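3 min read

I had been promising Bianka Pap a visit to her bakery's open day in Emham since last August, so on Saturday I finally went, with comfortable shoes and no breakfast at all (wise!). Folen bakes 3,000 rolls on a busy morning, and Bianka let us shape a few ourselves, mine coming out rather like potatoes. 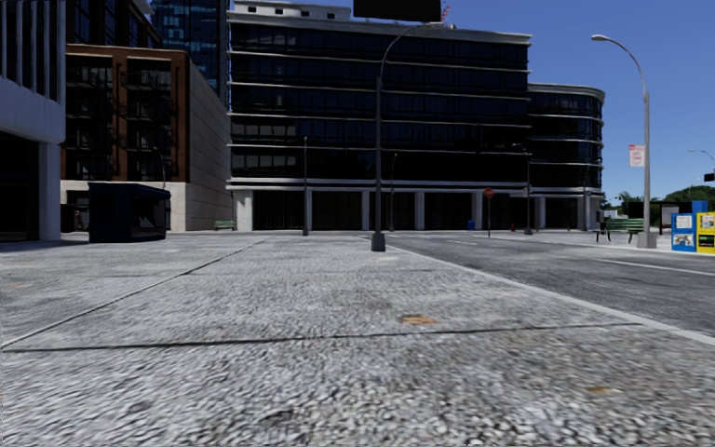
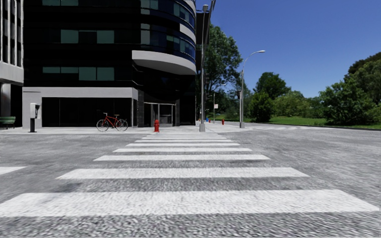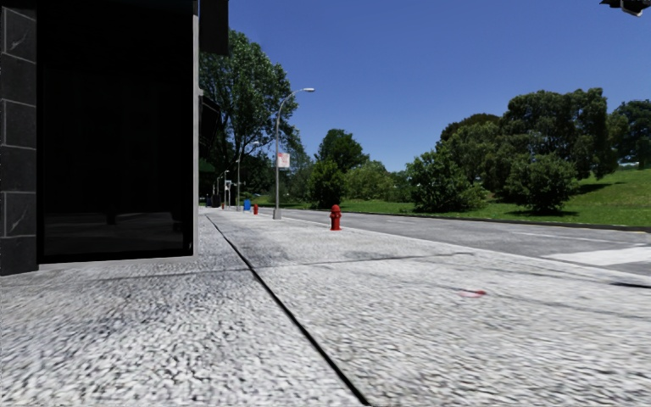

The old deck oven was my favorite part of the tour, and Vilmos Fodor, who has worked beside it for 41 years, happily opened every door for us and told us which corner browns too fast. I came home with two rye loaves and a bag of poppy seed twists, and the twists are gone already.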